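Notebook entry — September 28, 2019
Task: basin wiping by remote demonstration, Jorkik bathroom bay
Operator: Solange Gilbert. Log: Régis Deschamps

1. Starting state
Basin soiled on both sides of the drain. Cloth on the left ledge.

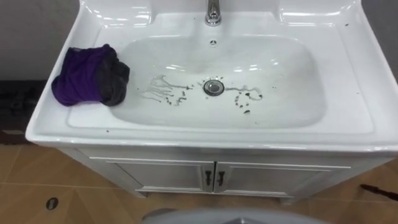

2. Right-arm demonstrations
S. Gilbert guided the arm from the Toklow station. Episodes are limited to 70 seconds; 113 were kept, against a target of 300. The left rim remains awkward — the operator tends to lose sight of the cloth when the wrist turns. 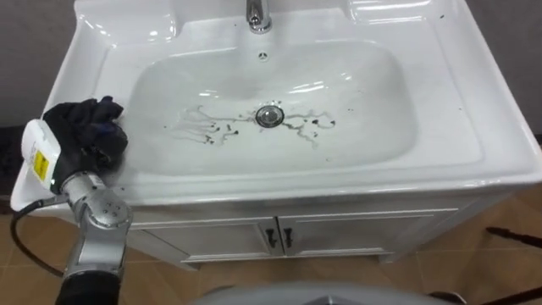 Cloth at the left rim, marks still in the bowl.

Episodes in which the bowl is clean are to be labelled separately in Flakusari and are not to be merged with the soiled set.

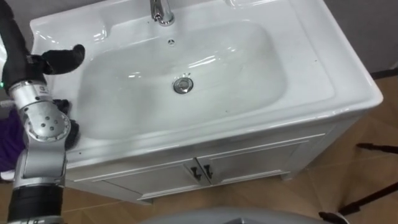
Clean bowl, hand over the upper left rim.

3. Side view
The side camera is to be retained for all further sessions. Contact between cloth and basin is easier to judge from it, 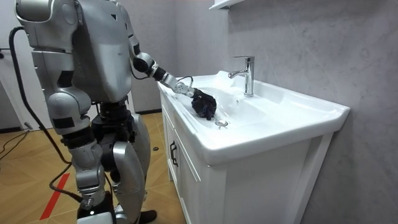 and the reviewers should consult it before rejecting any episode. The grip threshold set in July is unchanged. R. Deschamps to send the kept episodes to Gautier for checking.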